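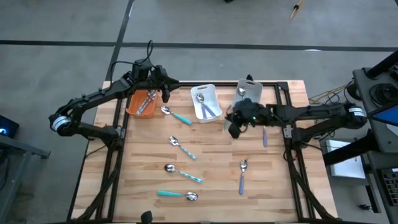 ## July, after evening prayers

Long parish meeting. The county wants every house of worship in Stutville to file for a gathering permit - anything over 200 people. Easter was 310, so thats us. Ebuka Tamuno read the whole form out loud, all the clauses. Nobody happy.

Chibuzor Idahosa says the Bassey chapel filed already and got 2 visits from the inspector. Polite enough. Wanted the baptism register, which they refused.

Petition at 2,313 names. Father won't sign till the bishop's office writes back.

Need to call Clerkarley abt the hall lease - before nine. Tired. Psalm 46 then bed, didnt finish the reading.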